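4.2 Collecting the wire-sorting demonstrations

We picked loose wire because it's the thing everyone in our shop at Mokbridge hates sorting, and because it won't behave. A rigid part sits where you left it. A wire springs back, snags on its neighbour and drags half the pile along, so the person steering has to change plans all the time, and that's the kind of decision we wanted the policy to learn from (the rig is in Figure 7).
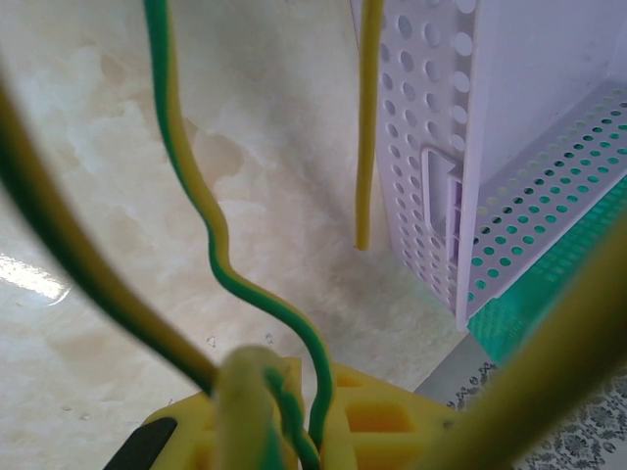

We collected 275 demonstrations by remote control, all in October, with 2 operators taking turns. I was one of them, and I was the slow one! My early runs are full of dithering, little back-and-forth moves over the basket while I tried to work out which strand I was even looking at. We kept those runs in. Throwing them out made the training set look lovely and, in our early trials, left the policy with no clue what to do after a bad approach.
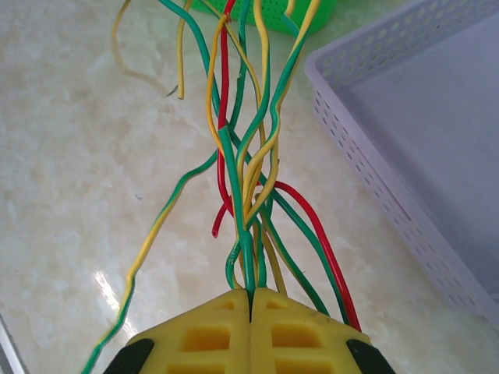

Grabbing a clump is easy. Grabbing a single strand out of a clump is miserable, and I'd say most of my swearing happened there. We ended up telling operators to go in low, close gently, lift a bit and have a look through the wrist view before committing. If more came up than they wanted, they could let go and start over without ending the episode.
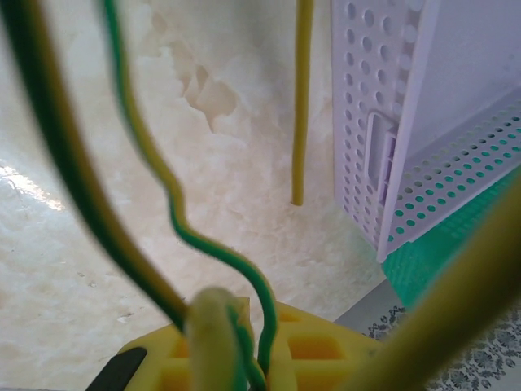
Nhung Hoàng argued that the pause before the lift should be labelled as its own step, as she felt the policy was treating it as dead time and skipping it. We tried it her way on the second batch and liked it enough to relabel the first. That took ages, and I wouldn't volunteer to do it by hand again.

Working two arms at once was harder to teach than I'd expected. New operators park one arm and forget about it. 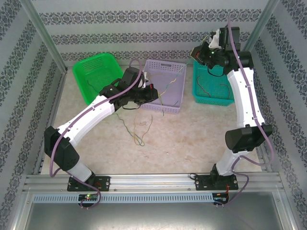
Figure 7. The two-arm station, with the wires and baskets used for sorting.

Why not let one arm do the lot, asked a reader of our Corari workshop draft, and keep the other for holding the basket still? Fair point. We haven't tested it properly, so I'll leave it for Section 6.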